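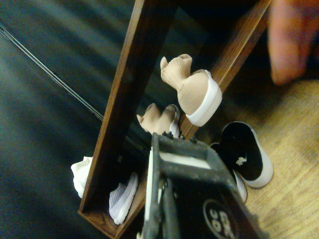 Beige knit shoes on a wooden shoe rack

Shoe rack

A shoe rack is a piece of furniture for keeping shoes when they are not worn. It stands usually near the entrance of a home, in a hallway, or inside a closet. Racks are made from wood, metal, plastic, bamboo or wire, and they can be open or have doors. A rack with doors is more often called a shoe cabinet.

Background

The need for a shoe rack is connected with the custom of taking off the shoes at the door. This custom is general in Japan, Korea, the Nordic countries, Turkey and large parts of Eastern Europe. In Japan the lower part of the entrance is called genkan, and the cupboard which stands there is the getabako. The name comes from geta, the wooden sandals, although today all kinds of footwear are kept in it. Schools and some public baths in Japan have also getabako, often with a separate small compartment for each person.

In countries where shoes are commonly worn inside the house, the rack is found more often in the bedroom or the closet.

Types

The open rack is the simplest type. It has two side frames joined by rails or shelves, and the shoes rest on the rails. Air can move freely between the pairs, but dust also comes in. Many open racks can be stacked, one on top of the other.

The tilting cabinet has fronts that open forward, with the shoes standing nearly upright behind them. Its depth is small, so it fits in narrow corridors. The manufacturer Kuusisto sells a tilting cabinet for 12 pairs under the name Geten, which has to be fixed to the wall.

The bench rack has a seat above one or two shelves. The person can sit while putting on the shoes. The seat should be wide enough for an adult and is sometimes covered with a cushion.

Hanging racks are made from fabric or wire and are placed over a door or on a closet rod. They are suitable for light shoes. Heavy boots pull the fabric out of shape.

Rotating racks turn around a central pole and are used mainly in large closets. The Prerance model has 3 levels and is delivered in parts.

Construction and size

The size of a rack depends on how many pairs it must hold and on the length of the shoes. A rack 800 mm wide generally takes three or four adult pairs on each level. Slanted shelves need less depth than flat ones, but a small edge is necessary in front so that the shoes do not slide down. High boots need a free level or a separate place.

Wooden racks are joined with screws, dowels or glued joints. The surface is oiled, stained, painted or varnished. Untreated wood takes marks from wet soles and may swell. Metal racks with a powder coating are easier to clean, though the coating can chip at the corners. Orex makes a metal rack whose width can be changed by pulling out the rails.

Use and care

Wet shoes should dry before they are put in a closed cabinet. A removable tray under the lowest level collects water and sand. Tall racks can tip over, especially if children climb on them, and should be fastened to the wall.

See also

Coat rack
Boot tray
Genkan
Shoe tree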